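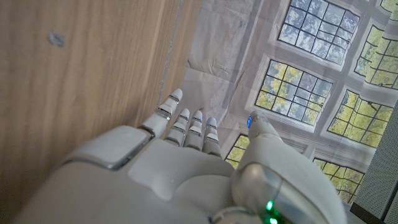 December 30, 2018. Club notebook, hand project, entry 17.

Worked on finger timing with Fouad Mahasneh for most of the afternoon. The goal is still to get all four fingers to close on the Runditz test block without the thumb getting there first. With the fingers up and a little spread, blue light on at the thumb tip and both green ones on at its base, we took that as our starting pose and saved it under "open 4". The old "open 3" is deleted from the list.

Ran the close command 26 times. The block stayed in the hand on 13 of them. Most of the misses were the thumb arriving early and pushing the block out sideways. Fouad added a short delay to the thumb and the last few runs were better, but we changed the speed too, so I can't say which one did it. Next time change one thing only.

Lempi Nurmi wants the pose list printed before the Skotport meet. I have the draft, still missing the pinch poses.

To do:
Repeat with the old speed and the new delay.
Ask Koskela about a softer block.
Copy the log to the club drive.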